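How to build a small white light box for photographing your stuff

I sell odds and ends online – old buttons, salt shakers, the odd watch – and for years my pictures were terrible. Yellow kitchen light, a bit of tablecloth, my own shadow leaning in. Then my friend Wanda Lindgren showed me the box she uses for her ceramics and I went home and made one the same evening. I'm on my third now and I think I've got the recipe down, so let me walk you through it!

What you need

A sturdy cardboard carton, one where you can fit your biggest item with a hand's width left over on every side. White foam board or poster board, enough for a back, two sides, a floor and a top. A craft knife, a metal ruler, white tape, and one or two lamps with the same kind of bulb in them. Please do check the bulbs. I mixed a warm one and a cool one the first time and my salt shakers came out half orange, half blue.

Cutting and fitting

Stand the carton so the open side faces you and tape the flaps back out of the way. Measure the inside walls, then cut your boards a hair smaller than the measurement. I take off 2 mm all round. If you cut them exact, they bow in the middle and you get a ripple in the background that you'll see in every single picture.

Put the floor in first, then the back, then the sides, and the top goes in last. Run a strip of white tape down the outside of each joint. You'll still have a line where the walls meet and that's fine, you just want it straight.

Color and glow

White board picks up whatever light you throw at it. A warm bulb gives you peach and pink walls, and the floor goes brightest toward the back.

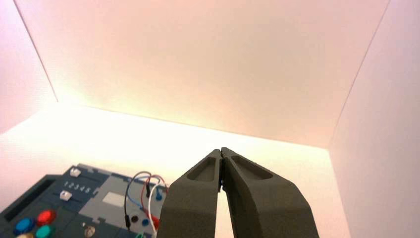
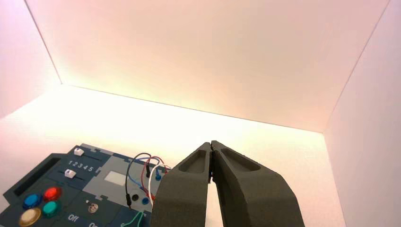 If you want a cleaner white, you've got two ways to go. The easy one is the white balance setting on your camera or phone: point it at the bare floor of the box, lock it, and leave it alone for the whole session. The other is to swap the bulbs. Mine are 4000 K these days and I barely touch the colors afterward. Wanda goes up to 5000 but I find that a little chilly for old brass.

Watch the brightness too. When the floor blows out to pure white, pale things lose their edges, and I've had a cream-colored button more or less vanish on me. Move the lamp back a bit, or hang a sheet of tracing paper in front of it – keep it well clear of the bulb, please.

Taking the picture

Set your item about a third of the way in from the front. Too close to the back wall and you get a hard shadow climbing up behind it. Use a tripod or a stack of books, set the timer for 2 seconds, and keep your hands off. I take 4 shots of each thing: front, back, underside, and any chip or scratch a buyer might fuss over.

Wear a dark shirt if the item is white and a pale one if it's shiny. Teapots are mirrors, basically, and I have sold at least one with my pajamas in it.

Keeping it clean

Wipe the floor with a barely damp cloth and let it dry before you put anything down. Poster board scuffs fast, so I cut a spare floor while I've got the knife out. Mine usually lasts until November, when the holiday listings start and everything gets dragged across it.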